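Benavides Robotics Club
Bench and gripper check – hand-held unit, Funosero project
Date: 6/3/21
Checked by: Araceli Zavala
Status: OK to use with comments (see items 4, 6 and 9)

Mark each line OK, FIX or N/A. If you mark FIX, write a comment. "Looks bad" isn't a comment.

WORK AREA

1. Bench wiped and clear of loose screws – OK

2. Safety glasses in the bin by the door – OK
Two pairs are scratched. Still usable for watching, not for filing or drilling.

3. Bags and coats off the floor between benches – OK

4. Cables routed away from where people stand – FIX
The long extension lead was across the walkway again when I came in. Moved it. Needs a proper clip on the wall side before the next session.

GRIPPER, POWER OFF

5. Brass inserts seated in the green printed arms – OK
Checked each one with a fingernail. None stand proud and none turn. If one turns, stop and tell the lead. Don't push it back in with a hot iron on your own.

6. Finger pads free of sharp or loose plastic – FIX
Rough bits along the lower edges of both pads, and small chips on the left one. Not sharp enough to cut, but they will end up on whatever we pick up. Knock them back with the fine file and wipe the pads after. The small holes in the pads are to be left open, so no glue or putty in them.

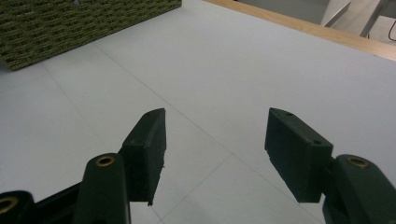 Matilde Gouveia asked that the pads not be filed at all until the spare set is printed, as the last pair lost its square edge that way and the grip scores dropped. She would sooner trim the loose bits with flush cutters and leave the rest alone.

Fine with me. Item 6 changed to: trim only, no filing. Spare set is on the print list for the Brallden machine, three hours a pad if the bed behaves. – A.Z.

7. Linkage moves through full travel by hand without binding – OK
A little stiff on the right side near the closed end. Same as in March. No grease on printed parts, please.

8. Pivot screws snug, no play side to side – OK
Snug means you stop when it stops. One of the arms we threw out was cracked by somebody leaning on the driver.

GRIPPER, POWER ON

9. Emergency stop cuts the motor – OK
Tested 5 times, stopped every time. The button cover is loose, so I taped it. Comment left on the Fimden order sheet for a new one.

10. Fingers out of the gap before switching on – OK
Say "closing" out loud first, even if you are alone at the bench. New members had to be reminded.

11. Closing force under the club limit – OK
Limit for student use stays as posted on the cabinet. Do not change it in the settings file. If an object slips, try a different approach angle before you ask for more force.

12. Motor housing temperature after a run – OK
70 degrees F at start. Warm to the touch after the full set of picks, no smell.

13. Cycle count written in the log – OK
We are past 2,000 cycles on this set of arms. Matilde wants them swapped before the regional meet. I agree, but the replacement arms need inserts put in first and only the leads are signed off on the iron.

BEFORE YOU LEAVE

14. Power supply off at the wall, not only at the switch – OK

15. Battery packs in the metal box, lid shut – OK

16. Trimmings and filament ends swept up – OK

17. FIX items copied to the whiteboard – OK
Cable clip, pad trimming, button cover. Initial next to the one you take.

Signed: A. Zavala
Second check: M. Gouveia, items 6 and 13 only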